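Filter subscription at work, is this stuff real?

Office Life board > Money and Supplies

brinewell
September 11, 2022
Our building in Lerkthorpe just got a pitch from a company called Udedel. They want 33 dollars a month per dispenser for a filter plan, and the brochure says city water "loses its natural structure" in the pipes and their cartridge puts it back. My manager is ready to sign. I asked for a lab report and got a second brochure. Has anyone here paid for one of these and noticed anything besides the bill?

tamsin_k
We had Udedel for a year at the Flidthorpe office. Water tasted fine. It tasted fine before too. The guy who came to swap cartridges was pleasant and always on time, I'll give them that.

old_gasket
"Structure" is a sales word. Water is water. What a carbon filter does is take out chlorine taste and some other stuff depending on the cartridge. That can be worth paying for if your tap water tastes like a pool. Ask for the certification number for the exact cartridge and look it up yourself. If they can't give you a number, walk away.

Noman Marwat
I'm going to disagree a little. We switched from Uçar, the big jug people, to a plumbed-in unit with a filter plan, and people drink a lot more water now. I don't care what the brochure says about structure. No more jugs in the hallway, no more arguing over whose turn it is to lift one. Worth 33 a month to me.

old_gasket
That's an argument for a plumbed-in dispenser, which is fine. You can buy the cartridge yourself and swap it every 9 months or whatever the manual says. It's a quarter turn. You don't need a plan.

Noman Marwat
You can. Will you? Ours sat past its date for nearly 4 months back when it was my job to remember.

brinewell
So far I have one vote for "it's fine" and one for "it's fine but for other reasons." Not exactly flying off the shelf. Did anyone do a blind taste test?

tamsin_k
We did! Paper cups, letters on the bottom, tap vs. filter. People were all over the place, and the one who swore she could always tell got it wrong more than she got it right. She still says the cups threw her off.

pelham_oats
Blind tests with a handful of coworkers don't prove much either way. You'd want a lot more tries before I'd believe it. Also, was the tap water chilled? Cold water tastes better to nearly everybody. If one came out of the machine and the other out of the kitchen sink, you tested the fridge.

tamsin_k
Fair. It wasn't chilled. Nobody thought of it.

old_gasket
And there's the whole industry in one post.

brinewell
Update. I called and asked for the certification number. They said it was "in process" and offered to knock 300 off if we sign for two years before November. I don't like a discount that shows up right when I ask a question.

pelham_oats
Me neither. Get the cancellation terms in writing before you do anything else. Read the part about who owns the unit.

Noman Marwat
OK, that one I wouldn't sign. I still say a plan can make sense with a company that answers the phone and the question. What have you got now?

brinewell
White one, taps on the front. No complaints about the taste so far, which I keep pointing out to my manager. 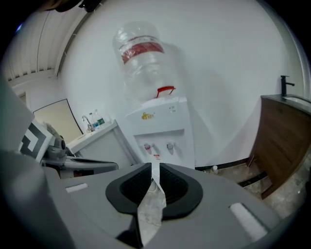
The dispenser at work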